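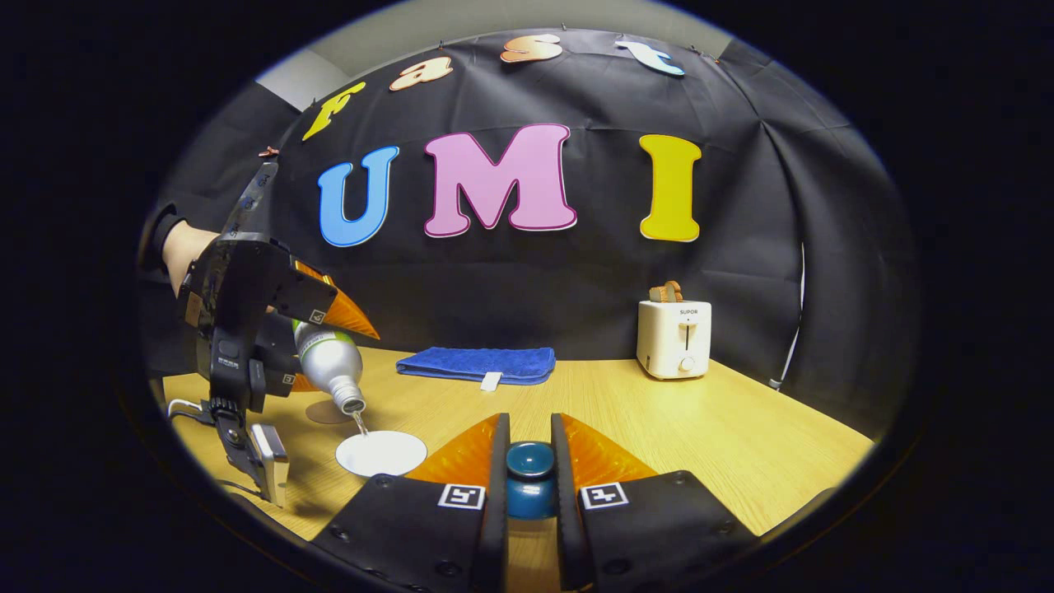
Kevser Tatlı wrote at 9:40: Hello, and sorry to be a bother again so soon. The label printer at the back desk has started skipping. It prints two or three good labels and then feeds a blank one, and now and then it prints half an address on one label and the other half on the next. I have turned it off and on. I have also said some things to it that I won't put in a ticket. We have 184 parcels to get out before the afternoon pickup, so anything you can suggest would be very welcome.

Ticket 397
Status: open
Handled by: Soledad Troncoso
Site: Ranham, back desk
Device: label printer, the older of the two

Soledad Troncoso, 9:52
Good morning, Kevser, and please don't apologize, you are never a bother. Skipping with a split address nearly always means the printer has lost track of where one label ends and the next one begins. It looks for the little gap between labels, and if it can't find the gap it guesses, and it guesses badly. Could you tell me two things when you have a minute? First, is it a new roll? And second, did anyone change the label size in the shipping program this week? No hurry on the second one if you have to ask around.

In the meantime, please send the parcels to the newer printer by the door. I know it's slower and I know it means a walk, but it will keep you moving.

Kevser Tatlı, 10:05
New roll, yes! I put it in first thing. It's from the Nitard box, the ones that came in June. I don't think anybody has touched the size but I'll ask Burgi. The door printer is working fine, thank you, I've got my comfortable shoes on.

Soledad Troncoso, 10:11
Lovely, that helps a lot. Let's try the calibration first. With the printer on and the lid closed, hold down the feed button until the light blinks twice, then let go. It should push out four or five blank labels while it measures them, and then stop with the edge of a label right at the tear bar. Print one test label after that and tell me where the text lands.

Kevser Tatlı, 10:26
Did that. It pushed out a great long tongue of labels, I'd say far more than five, and then the light went red. Pressed feed once and the light went green again. Test label came out perfect. Second one perfect. Third one blank. Fourth one had the bottom of the address at the top.

Burgi says she changed nothing and would like it noted.

Soledad Troncoso, 10:31
Noted, with my compliments to Burgi.

The long tongue is a good clue. It was hunting for a gap and not finding one. Either the sensor is dirty, or it's sitting in the wrong place for this roll, or the labels themselves are a bit different from the last lot. On that model the sensor slides from side to side on a little rail under the paper path, and it's very easy to nudge when you're changing a roll. I've nudged it myself more times than I'd like to admit.

Please turn the printer off and open the lid. Lift the labels out of the way and look for a small green arrow on the rail. It ought to line up with the mark in the middle. If it's off to one side, slide it back with a fingertip. While you're in there, give the sensor a gentle wipe with one of the dry swabs from the Trummer kit (top drawer, or it was the last time I was over). Please leave the wet wipes in the kit for now.

Kevser Tatlı, 10:58
Sorry for the gap, no pun intended, we had a delivery. The arrow was way over on the left! I slid it to the middle and wiped it. There was a fair bit of gray fluff on the swab. Ran the calibration again and this time it pushed out five labels and stopped neatly, green light, no fuss.

Printed ten. Nine good, one blank. So it's better, but it's still not right.

Soledad Troncoso, 11:04
That is real progress, thank you for being so patient with it. One blank in ten I'd still want to chase, though. I've asked Theresia Rainer to look at your stock settings from this end, as she set up the templates and I only ever half understand them.

Theresia Rainer, 11:20
Hi both. Looked at the template. It's set up for the old Starker rolls, and the darkness is turned up high, which we did on purpose last winter when the labels were coming out pale. The Nitard paper has a thinner backing. My feeling is that the sensor sees so little difference between label and gap that it misses one every so often. I've made a copy of the template with the sensor type set to "gap" (the old one was on "auto") and the darkness taken down by three. It's called Back desk 2. Please choose that one, calibrate once more, and run a longer batch. I haven't deleted the old template, so if it's worse you can go straight back.

Kevser Tatlı, 11:47
Picked Back desk 2, calibrated, and ran 71 real labels, straight onto the parcels. Every one good! No blanks, and the print is nicer too, the barcodes used to look a bit smudgy. Gaétan came over from packing to see what the cheering was.

Soledad Troncoso, 11:55
Oh, I am pleased. Gaétan MacPherson is welcome to cheer as well – he reported those smudgy barcodes back in the spring and I never did get to the bottom of them, so I'll link his ticket to this one.

A couple of things for whoever changes the next roll. Check the green arrow before you close the lid. If you go back to a Starker roll, go back to the old template with it and calibrate again. There are 3000 labels on a full Nitard roll, so you should have a while before you need to think about any of this.

I'll leave the ticket open until the end of the afternoon in case it misbehaves once it's warmed up.

Kevser Tatlı, 4:35
Still behaving. All 184 went out with the pickup. One label did come out crooked but that was me, I tugged it before it had finished. Thank you both so much, and Theresia, Burgi asks if the door printer can have the new template too.

Theresia Rainer, 4:41
It's a different model, so it'll need its own copy. Tell Burgi I'll do it tomorrow morning before the first batch.

Soledad Troncoso, 4:50
Closing this one. The door printer template has its own ticket, under Burgi Reisinger's name.

Status: resolved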